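Pink blocks on green cloth: notes on a small sorting table
Posted by Arlindo Queiroz in February

The block table has been in use for most of the winter, and I have had a few requests for the particulars. The purpose is modest. A set of plain cubes is set out on a cloth, moved about one at a time, stacked or put in rows, and cleared away again. Most of the decisions concern the cloth and the paint, so I will deal with those first.

The tabletop is 70 cm deep. It was bare board until Iolanda pointed out that the blocks clattered and slid. I bought a length of teal-green cloth from Guerra, enough to cover the top and to hang a second piece behind. The top piece is pulled flat and clipped under the far edge. The hanging piece is left slack. I tried ironing it twice and gave up, as the folds come back within the hour and have no effect on the blocks.

The join between the two pieces needs a little attention. If the hanging cloth is too short, a strip of wall shows. If it is too long, it gathers on the table and a block pushed to the back will tip on it. Mine clears the top by a few millimetres and is tucked behind the board. The line is still not quite straight.

Colour was chosen for contrast. Pink against green is easy to pick out from a chair, in daylight or under the lamp. I started with a grey cloth from Cosel and found that pale blocks on it were tiresome to look at by four in the afternoon. The grey now covers the bicycle.
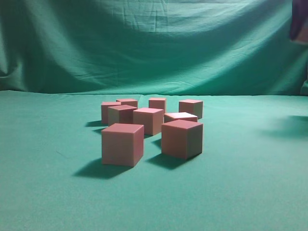
Nine cubes in loose rows.

Spacing matters more than pattern. Blocks placed face to face are awkward to lift singly, whatever you lift them with, since there is nothing to get hold of but the top edges. A gap the width of a finger on two opposite sides is sufficient. The blocks need not be square to the table. I used to line them up with a ruler and have stopped doing so, as a loose arrangement is set out in a fraction of the time and gives more varied practice.

My usual order of work is nearest block first. This keeps the front clear and avoids reaching over anything. For stacking, I take the squarest block as the base and press down on each corner in turn. If it rocks, it goes elsewhere. The cloth has a slight give, and a stack that would stand on bare board may lean here once it is three or four high. A sheet of card under the cloth reduces this. I keep the card out for ordinary sorting.

On finishes: I have tried two paints. The Hodano matte takes an extra coat but does not shine, and the faces keep their grip. The Wonon satin went on more easily and looked better for a week, then picked up marks along the edges. Any gloss at all makes the faces slippery. I would go matte again and accept the dull look. The pinks vary from batch to batch, and I have made no effort to match them.

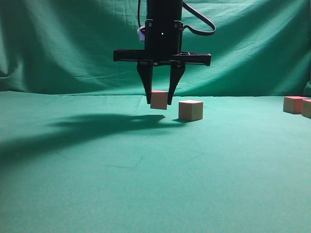
Iolanda's view is that the pale ones should be kept in their own tin, as she is tired of picking through the whole lot to find four of the same shade, and that the tin should have a lid. I have agreed to the tin.

Light is the remaining difficulty. I use one lamp of 700 lumens, mounted high. It gives bright tops and darker sides, which is helpful for judging which way a block is turned. The drawback is that anything leaning over the table throws a shadow on the part you most want to see. Moving the lamp to the left cured this for the right-hand half of the cloth and made the left worse. A second lamp would soften the matter, but I have only the one socket on that wall and an extension lead is already running to the radio.
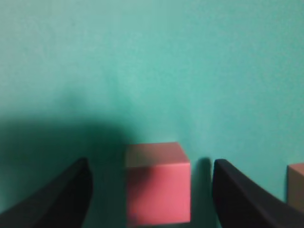
Pink block on the teal cloth, shadow to the left.

Clearing away takes almost 17 minutes if the cloth is done properly: blocks off, cloth unclipped, shaken outdoors, brushed along the grain and clipped back. Lint shows badly on this green. A damp sponge lifts it but leaves a tide mark, so I use a stiff clothes brush. The hanging piece gets the same treatment when I remember. The next job is a new set of clips, the present ones having begun to leave rust on the underside.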